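Walbridge Work Table, Rounded, Light Wood Grain

Kilosero item 242

In stock at the Walbridge store. Ships flat in 2 boxes, and they don't always arrive on the same day, so please don't write to us about the missing legs until the second one has had a fair chance.

The Walbridge is a plain table. We have sold fancier ones, with drawers and flip-up lids and a lamp that charged your phone if you parked the phone at exactly the right angle, and most of them came back. The Walbridge stays sold. People put it in craft rooms, spare rooms, back offices and at least one garage, pile things on it, and forget they own it. That's as good a review as a table gets.

The top has a light wood-grain finish and goes with almost everything except other wood grain. The corners are rounded. If you have ever crossed a dark room with a square-cornered table in it, your hip will know why we bother.

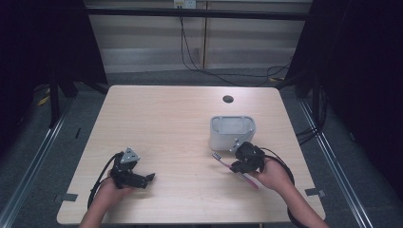

Small jobs are where this table earns its keep. Sorting buttons, wrapping presents, putting the bathroom things back in order after the cousins leave in December: none of it needs a big surface, only one with nothing else on it. A toothbrush and a white plastic container take up so little of the top that you could do the whole family's and still have space for your elbows. The pale finish helps too. A pink handle shows up on it right away, and so would a dropped screw or the back of an earring. Toward the rear there's a round grommet hole for cords, dark against the light top, and yes, pens will find it.

If you share the table, or just like things to go back where they were, put a bit of dark tape near the front edge on each side to mark your spots. It's easy to see against the grain. Peel it off slowly when you change your mind.

Care

Wipe with a damp cloth, then a dry one. Dish soap is fine. Scouring powder is not, and Yasir Mughal at the service desk can tell when you've used it.

Putting it together

Allow an evening. Lay the top face down on a blanket, start every bolt by hand, and tighten them only once all the legs are on. The sheet in the box skips this and goes straight from step 2 to a drawing of a happy man standing beside a table. Bujar Vasić has rewritten the sheet, and you can get his version by asking for it at the counter.

Goes with

Åberg stool, which tucks under all the way.
Wamasar cord tray, for below the grommet hole. Sold separately, as cord trays always are.

Returns

We take the Walbridge back within 3 weeks if it's in one piece, or in the same number of pieces we sent.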